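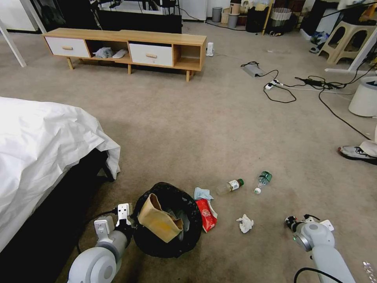
Who We Are

Laltness clears rooms. Bedrooms mostly, and mostly after the person who slept in them has moved on and left the snack wrappers behind as a kind of forwarding address. Comfort Darko and Edem Issahaku started the company with 2 vacuum cleaners and a car that didn't like hills. We have now done 900 rooms and have opinions on all of them.

What We Do

Litter first. Wrappers, tissues, and food boxes go in a black bag, bottles get picked up off the carpet, and caps get hunted down one by one. Then we strip the bed, go through the drawers and cubbies, and vacuum. Stray slippers are kept for 34 days - you would be amazed how few people come back for one. 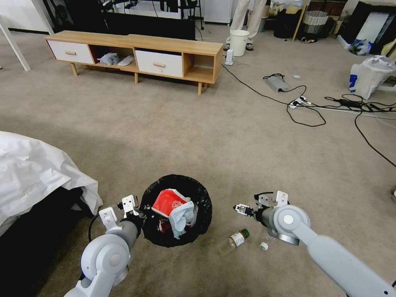
Food box in, bottle and cap still to go.

We don't do gutters, garages, or advice about your life. Ama Lamptey does the quotes and will ask how bad it is. Please tell her the truth. "A bit untidy" has cost us whole afternoons.

What Clients Say

We asked for kind words and got these.

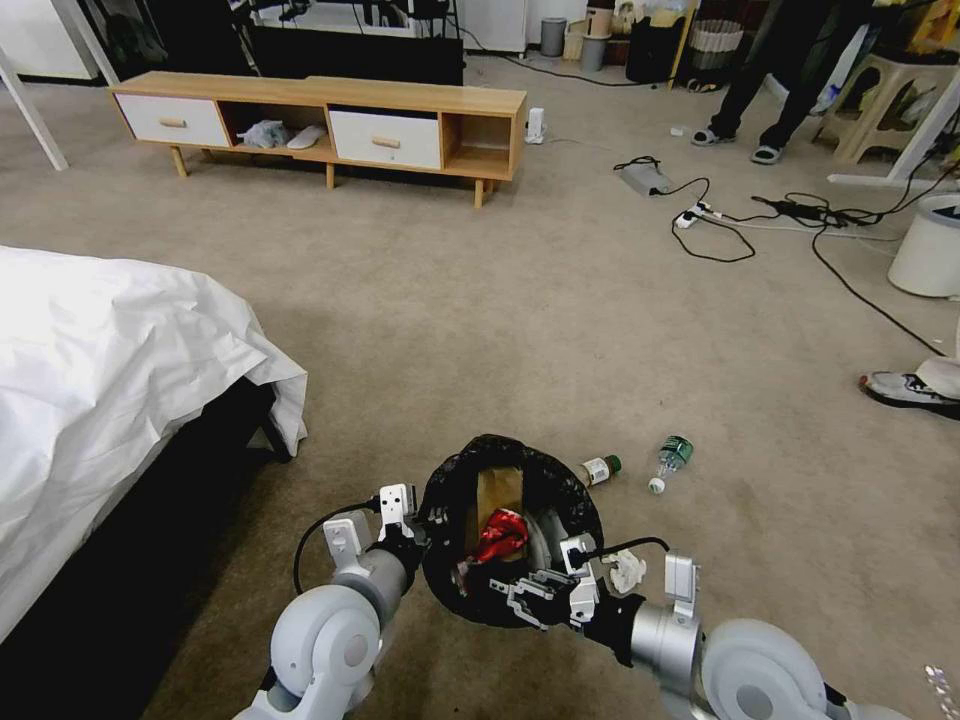

Obed Tsikata wrote that he had budgeted a weekend for his son's old room and was home in time for lunch, though he would still like to know who eats that many snacks lying down.

To book a room, call the Ansah office and ask for Ama.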